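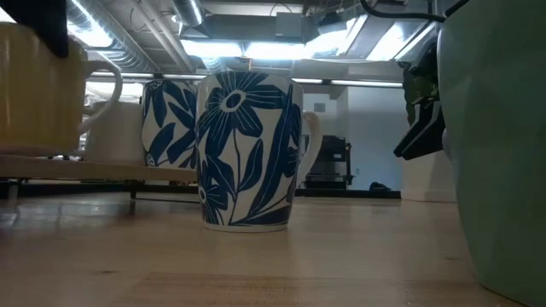 She stammered on the B of Badon, which is a bit of a nuisance when it's the town you were born in. "I used to tell people I came from near the coast," she says. "They'd ask where, and I'd say oh, just near it."

I'd been wanting to do this interview since I read her letter in the Niltov newsletter last winter. Niltov is the stammering group I joined in my thirties (I'm a blocker, mostly on M and D, and the phone is still my sworn enemy) and her letter was about being read the register at school. I read it standing up in the kitchen and then I read it again. So I wrote to her, and she wrote back, and one afternoon in March we talked for nearly three hours. She is 67 and very good company.

The register at Vullden

She went to Vullden, the big secondary on the hill, and every morning had to answer "Present, Miss". Not "yes" or "here", which she could have managed. It had to be "Present".

"I'd start getting ready for it on the bus. I could feel it in my jaw. And I was quite far down the alphabet, so I had all those other children being present before me, one after the other, quick as you like."

Some mornings it came out. On others it didn't, and there was a group of girls at the back who would join in with the P for her. They kept a tally, she says, on the inside of a desk lid. She found it when she was moved seats in the spring term.

"I didn't tell anyone. What would I have said? I couldn't have said it, that was the trouble!" She laughs a lot at this, and so do I, and then we both go a bit quiet.

I asked whether the teachers knew. She thinks they did. One of them let her off reading aloud for a whole year, and she is still in two minds about it. "It was kind. It also meant I sat there while everybody else had a turn, and they all knew why."

What did help was a job. At sixteen she started Saturdays at Mekonnen, a fabric shop behind the station, where the owner simply waited. She'd get stuck on "buttons" and he'd carry on folding, and when the word arrived he'd answer it. "He never finished one for me. I didn't know people could do that."

She stayed there for eleven years.

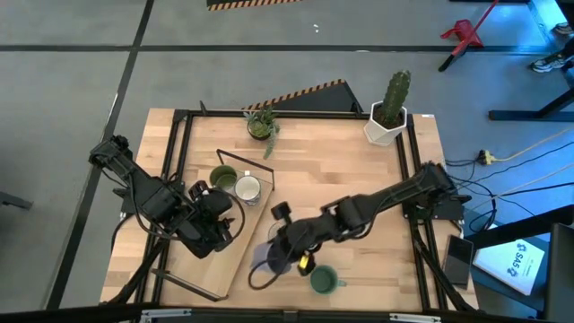
Saying it anyway

She didn't have any therapy until she was past forty, and the first lot wasn't for her. It was all slow breathing and stretched vowels, and she says she came out sounding like a station announcement. The second therapist asked her to stammer on purpose, out loud, to strangers.

"I had to do 100 of them. Shops, bus drivers, the library. I wrote each one in a little book. I thought she was off her head."

I asked how the strangers took it. "Most of them couldn't have cared less. One man in a shoe shop got cross. I bought the shoes somewhere else."

These days she talks to parents who come to Niltov with a child who's being picked on, and I wanted to know what she tells them. She was a bit wary of the question. She doesn't like tips. She does ask them to find out what the child wants before they go marching into school, and to keep eye contact during a block — "don't look at your feet, we notice" — and to let the child order their own chips even if there's a queue.

Has she forgiven the girls at the back? She had a think about that one. One of them came up to her at a wedding years later and said how funny they'd all been at school. "I said, 'You were horrible to me.' Took me a while to get it out, too. She had to stand there and wait for it."

We finished by ringing for her taxi. She did the call herself, and told them she was going to Badon.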